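Support > Bags and Totes > Open tickets > Coated lining, smell and creases

Tickets Orders Care guides Stores Sign in

Subject: Lining of floral canvas tote is creased and holds a smell
Product: canvas shopping tote, cream with flower print
Bought at: Purves, Rillerville
Status: Closed by customer

First message

Good morning. I bought this tote in January from the Purves store and I use it for groceries. It is the cream one with the orange flowers and the French words on a band, with PARIS in small letters. The canvas is strong and I have no complaint about the print.

My problem is inside. The lining has a kind of coating and it became full of wrinkles after I kept the bag folded in a drawer. There are also grayish marks near the rim, and when I put my nose in the bag it smells of onion. I tried a dry cloth first and it changed nothing.
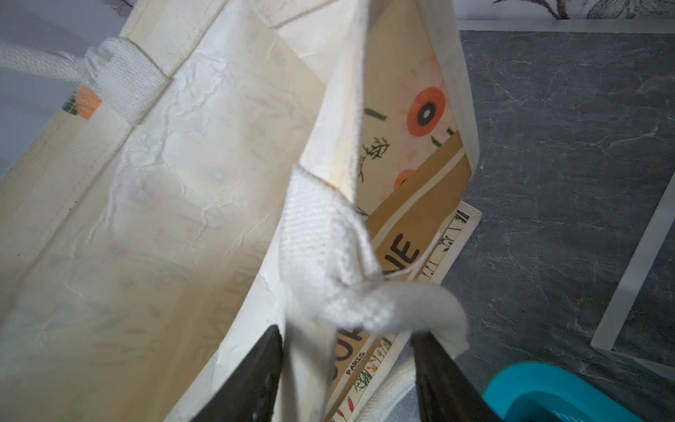 The care label was removed by me on the first day, I am sorry for this. Please tell me if I can wash the bag in the machine, and if the handles will shrink.

Reply from Purves care desk

Thank you for the clear message. Please do not machine wash a coated lining. Turn the bag inside out as far as it goes without force, wipe with lukewarm water and a little dish soap, then wipe again with clean water. Let it stand open for 11 hours. Do not iron the inside. Creases in the coating may get softer but they will not disappear completely.

Second message

I did the wiping yesterday evening. I used Nunisau soap, the one without perfume, and two drops were enough. The bag stood open on a chair all night.

Result in the morning: the smell is much weaker. The gray marks near the rim are still there, a bit lighter. The creases are the same. At the corner of the rim I found loose threads which I did not notice before, and one strap is slightly frayed where it meets the edge. I did not pull the threads. 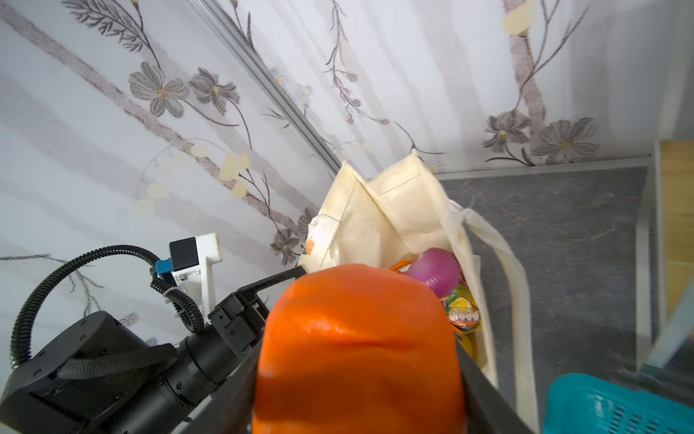
I also want to ask about packing. Until now I put everything in at once - heavy things, snack packets, vegetables - and the bag falls to one side when I leave it on the floor. Maybe this makes the creases worse. Is there a better order?

Reply from Purves care desk

Heavy and flat items go first, on the base. Bottles should stand against a side wall. Please keep onions in a paper bag, as the skins leave color and smell on the coating. For the loose threads, cut them short with small scissors and do not burn them. If the stitching of a handle opens, bring the bag to the store and we will look at it.

Third message

I cut the threads and I followed the packing order for 2 weeks. The bag stands better now. One strap likes to fall over the front and hide the opening, so I fold it to the outside before I begin.

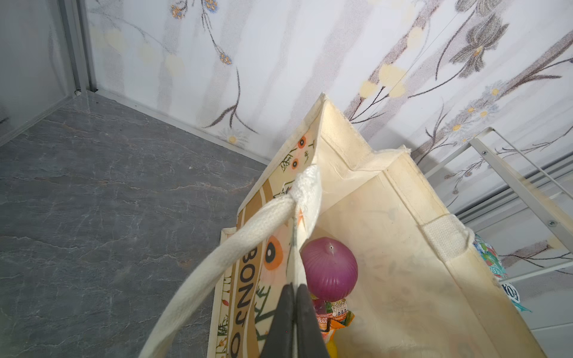
The inside walls have a yellow tint which the soap does not take away. I asked in another shop and they offered me Droton spray for 21 dollars, but I prefer to ask you before I put a chemical near food.

Reply from Purves care desk

We do not recommend any spray on this lining. The tint is only a matter of looks. You can try baking soda mixed with water, left for 30 minutes and wiped off, on a small spot first.

Closing note from customer, 27 March 2022

I tried the baking soda on one corner. The tint is a little lighter there, not gone. I accept it. The smell is finished and the handles hold, so you can close the ticket. Thank you for your patience with my questions.

Comments (3)

greenbasket: Same bag, same wrinkles. I stopped folding mine and hang it on a hook now. Helps a bit.

tote_and_go: Does the baking soda leave white dust in the seams? Mine did, I needed an old toothbrush to get it out.

mapleporch: Paper bag for the onions is good advice. I would add garlic to it.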